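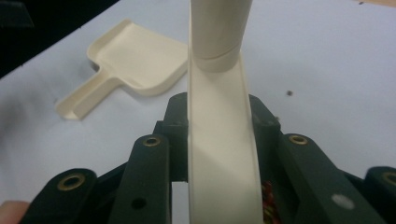
Issue 4, page 102

Welcome back to the questions page! The mailbag was full again this time, and most of it was about Medve, our planning and tooling package for two-handed tabletop work. I've picked the questions that seemed to come up in one form or another from lots of you, and I've tried to answer them the way I would if you'd pulled up a chair next to me.

**Does Medve need a 3D model of every tool it handles?**

No, and I'm happy to say so, after years of drawing them by hand. Give it a grasp pose and a rough outline and it can plan from there. A thin tool like a scoop does need a little more care, though. Held edge-on, it shows very little surface, and the pose estimate can flip from one side to the other between updates. If you see that happening in your logs, turn on `hold_last_side` in the perception settings and leave it on until the tool is back in a flatter view.

**My pose track jumps the moment the jaws close. Is my calibration bad?**

Maybe, but check the timestamps first (please, please check the timestamps first). The jaw width and the pose come in on separate streams, and if one is running behind the other, the planner believes the tool moved when it was only the clock. Run the `align` tool on a short recording and read the offset it prints. Tobiloba Etim wrote in with an offset of 277 milliseconds, and once that was entered in the config file the jumps were gone. If your offset is small and you still see jumps, then yes, go ahead and recalibrate.

**Can it plan for sweeping, where the thing being moved isn't one object?**

This is my favorite question in the whole bag. Sweeping beans toward a dustpan is a lovely problem, and the planner doesn't try to follow each bean. It treats the pile as a patch with an outline, picks a stroke that starts on the far side of that outline, and then looks again before choosing the next stroke. The second hand gets its own goal, which is to keep the pan's lip flat on the surface and facing the stroke. You can tie the two arms together with a shared clock or let them wait on each other - I like the waiting version for slow work, even though it makes for longer runs.

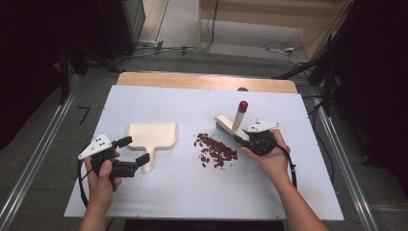 Flor Bedoya writes that the waiting version has one bad habit: if the outline splits in two, each arm can sit there politely expecting the other to go first. She's right, and it's a real bug. Until the next release, set `max_wait` to 4 seconds and the brush arm will take its turn. Thank you, Flor, and thanks also for the very patient bug report (number 587, if you'd like to follow along).

**How do I handle the stragglers?**

Lower the minimum patch size a little at a time. Go too low and the planner will chase specks and shadows, and you'll be watching it for a long afternoon. Setsuko Fujimoto keeps two profiles, one for the main pile and one for cleanup, and switches between them in the task script. I've since copied her setup for my own work.

**Will the Warkov controller plug-in be updated?**

It's planned for February. The old plug-in still loads, but it ignores the force limits in your task file, so keep your speeds down and your stop button close until then.

Please keep the questions coming, and do attach your config file when you write - it saves us both a letter.

- Hadiza Ajayi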